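Blog > Lab Life > Bench Notes

Posted in May by Viorica Rusu
Filed under: Organic chemistry, Columns and other sorrows

So the Fischer glycosidation is finally behaving, and I want to write down what I changed before I forget all of it (my notebook for this month is mostly arrows).

If you missed the last post, I've been making methyl glucoside the old way: glucose, a big excess of dry methanol, an acid catalyst, heat, patience. It's a reaction from practically every carbohydrate textbook, and I walked into it thinking it would take me an afternoon. Ha! My first few batches were a sticky mess of pyranosides, furanosides and leftover sugar, and the TLC plates looked like somebody had dragged a thumb up them.

The main problem was that I kept stopping too early. The five-membered rings form faster, so if you quit while everything is still young you get a lot of furanoside. Leave it alone and the mixture slides over to the six-membered rings, with the alpha anomer winning because of the anomeric effect. I knew this! I've drawn that chair on a whiteboard for other people! But I was impatient and kept pulling the flask once the glucose spot faded.

The other problem was water. Every glycoside you make lets go of one, and my methanol was wetter than I wanted to admit. Sunita Alcantara, who shares my hood, suggested switching to an acidic resin and opening a fresh bottle of methanol, and wow, what a difference. The resin filters right off too, so I don't have to neutralize anything and then fish salts out of a syrup.

Crystallizing was the fun part. I took the filtrate down until it got thick, added a bit of ethanol, dropped in a seed from Desmond Nakamura's old vial and went to lunch. When I got back the flask was full of white needles. I yelled. Two people came to check on me.
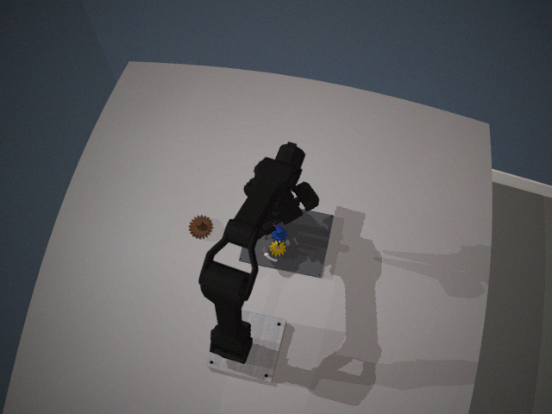
Robot arm on its base plate, computer render.

Next up is the benzylidene acetal, tying up the 4 and 6 oxygens so I can get at the other two. Rafferty Pettigrew swears by running it under reduced pressure to pull the methanol out as it forms, and I've read enough angry margin notes in our group's old notebooks to believe him. I've got 8 grams of the glucoside set aside and I'd like to not waste it.

If anyone has a good way of telling the 2-O and 3-O monobenzoates apart by TLC alone, please leave a comment. I've been running an NMR on every single fraction and the sign-up sheet is starting to look like my diary.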